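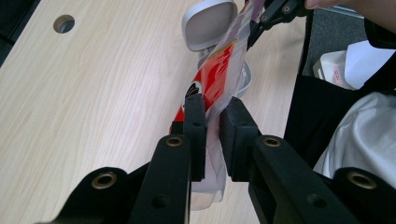 Noémi Kelemen wrote back after the last update to ask whether we'd gotten any further with the dry goods, or if everybody was still guessing at portions. Fair question! We're further along, and here's where the Flatik kitchen table project stands as of 29th June.

## Measuring and refilling

The bags were the messy part (they slump, they crinkle, they never close the same way twice), so we've been moving powders into glass jars and measuring as we go. The beaker with the red markings

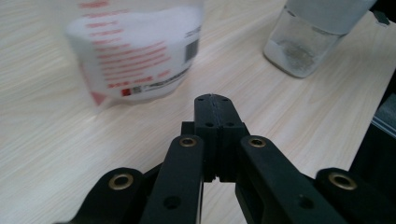
gets used every session now, and people have stopped eyeballing it. Qusai wrote up a refill sheet that fits on one page, and so far 60 households have a copy. We've spent 228 of the 290 dollars set aside for jars and labels, so there's a little left for lids.

Still open: what to do with bags that are only partly used. Orsolya wants clips, I'd like to just buy smaller bags.

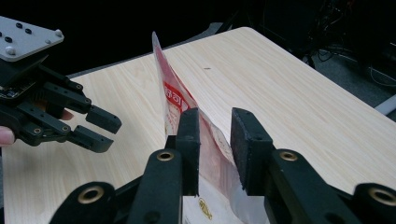 ## Next up

- Order lids
- Run 2 more refill evenings at Rirkum
- Send you the final costs, with receipts

Natália Fonseca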